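Oment Working Papers in Market Structure
12 min read

4. Data and Method

4.1 Sample

The sample covers small and mid-sized companies listed on the main board over 20 consecutive quarters. A stock enters the sample when it has traded on every session of the previous quarter and leaves it on the day a suspension lasts longer than one week. We do not require a stock to stay listed for the whole period. Dropping the delisted names would raise average returns and would make the closing auction look calmer than it was for the people who traded in it.

Trade records come from the Jonder tape, which stamps each order to the millisecond and marks whether it was entered in the continuous session or in the auction. After removing off-book crosses and trades later canceled by the exchange, 3,720 stock-days remain in which a stock moved into or out of the benchmark index, or in which its weight changed by more than the threshold set out in Section 3. We call these event days. All other days are control days.

Prices are adjusted for splits and bonus issues but not for cash dividends. An ex-dividend date that falls on an event day is flagged with a dummy variable. Removing the flagged days altogether does not change the sign of any coefficient in Table 3, although the one on opening spread loses significance at the 5% level.

4.2 Measuring late pressure

Late pressure is the signed order flow in the last 30 minutes of continuous trading, divided by the average for the same window on the control days of that quarter. A value above one means that more buying than usual arrived near the close. We chose the window before looking at auction prices and kept it fixed throughout. Shorter windows give noisier estimates for thinly traded stocks, where a single order can make up most of the flow.

Orders are signed by comparing the trade price with the midpoint of the best quotes one second earlier. Trades at the midpoint take the sign of the last trade that was not at the midpoint. This rule is known to do poorly when quotes change quickly, and the last minutes of an event day are the time when quotes change fastest. As a check, we signed the February trades a second time with the buyer and seller flags that the tape carries for that month only. The two methods disagree more often in the final minute than earlier in the window, but the errors are close to balanced between buys and sells.

4.3 Investor groups

Accounts are sorted into three groups. Index-tracking funds are taken from the public register. Brokers trading for their own book are identified by account prefix. The rest are treated as other investors, a group that mixes pension funds, family offices and private persons and should be read with that in mind.

An account must have placed at least 1,000 orders over the sample period to be used in the group-level regressions. Smaller accounts still count toward total order flow. The cut-off matters mainly for the third group, where many accounts trade a few times a year – often on days when the index itself is in the news.

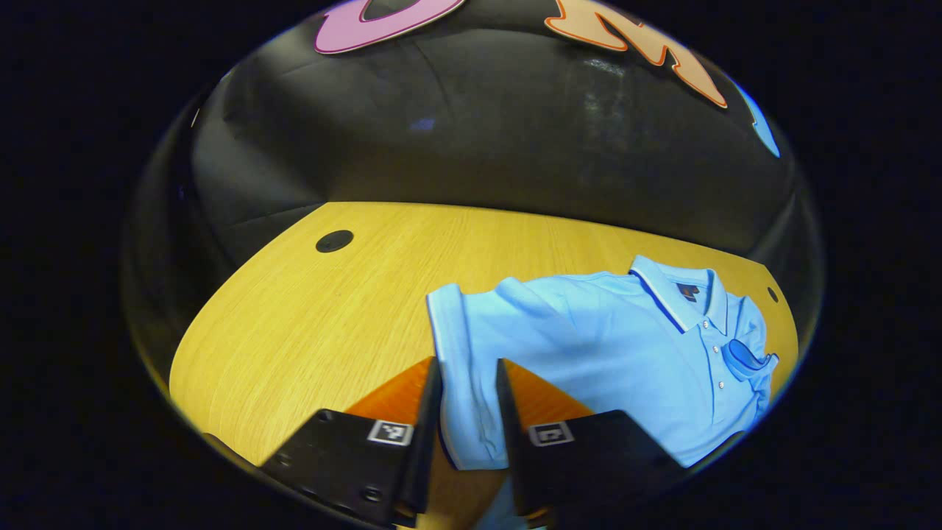
Figure 2. Wooden table top and dark backdrop with cut-out letters, fisheye view.

4.4 Regression setup

The main specification regresses the closing auction return on late pressure, the event-day indicator and the product of the two. The closing auction return is the log difference between the auction price and the last midpoint of the continuous session. Controls are the quoted spread at the start of the window, the log of market value, the realized volatility of the same morning and the return on the benchmark up to the start of the window. All regressions include stock and quarter fixed effects. Standard errors are clustered by stock and by day.

Clustering by day is needed here. Index changes are made in batches, so event days bunch together, and the auction returns of stocks in the same batch move together even after the benchmark return is taken out. With clustering by stock alone, the standard errors on the interaction term are too small by a wide margin.

We also estimate a version in which late pressure is split by investor group. The three measures are correlated, since brokers often take the other side of fund orders, and the separate coefficients are less precise than the total. We report them for completeness and rest our main findings on the pooled estimate.

4.5 Reversal

If late buying pushes the auction price above its fair level, the price should fall back the next morning. We measure reversal as the log return from the auction price to the midpoint taken after the opening rotation ends. Overnight news is a problem for this measure. Company announcements made between the close and the open are matched by stock code, and the matching nights are excluded from the baseline. Foreign market moves are handled by subtracting the overnight return on the index future, scaled by each stock's beta from the prior quarter.

Two limits should be noted. First, the index future is thin in the first minutes of trading, and its opening price can be stale. Second, a partial reversal does not separate price pressure from a slow response to information – both can leave the same pattern in a single overnight return. Section 6 extends the horizon to five sessions for this reason.

4.6 Changes to the auction rules

The exchange widened the auction price band once during the sample period. We treat the change as a break and estimate the main regression on each side of it. Stocks that were already subject to the wider band under the pilot program serve as a comparison group. The pilot stocks were picked by turnover and are larger than the rest, so the comparison is made within turnover deciles where both types are present.

Filed under: Equities > Trading Costs > Index Effects

Related papers
Van Rooij Index Notes: Weight Caps and Fund Turnover
Opening Spreads After a Trading Halt
The Atik Liquidity Measure in Small Markets
Do Wider Price Bands Calm the Close?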